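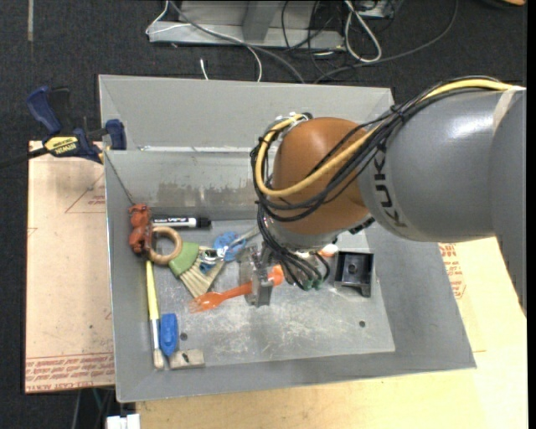
KUKA arm and metal-fingered gripper over the clutter bin, fixed camera.

Bendberg Gripper Comparison, data card

Contents: 1,454 grasp attempts in a grey metal bin, split between two sets of fingers, Flullska (blocky) and Stever (slim). Each session has 20 attempts per set. Objects are small household and toy items, among them paintbrushes and a ring.

Labels: success means the item was held for the full lift. Drops during transfer are labelled separately. Sessions from March use the older controller and have their own folder.

Known issues: thin handles lying along a wall are under-represented. Gripper force was fixed at 40 per cent.

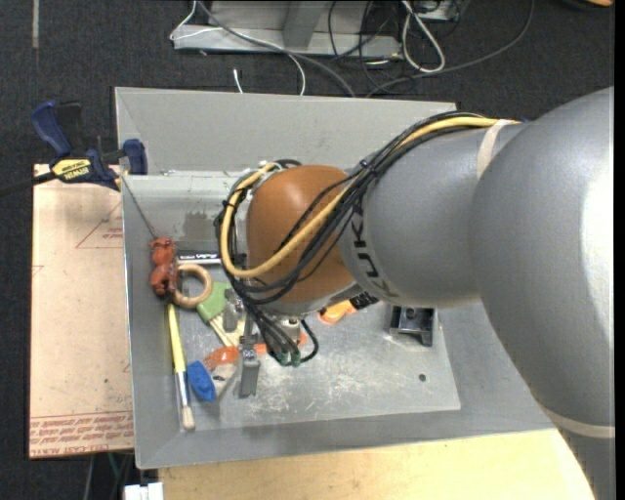

Ritu Kashyap asks whether the 52 attempts that ended in a controller timeout should count as failures, as leaving them out favours the Stever fingers. They are currently excluded. To include them, set timeouts to fail in the config file.

Contact: Neelam Sengar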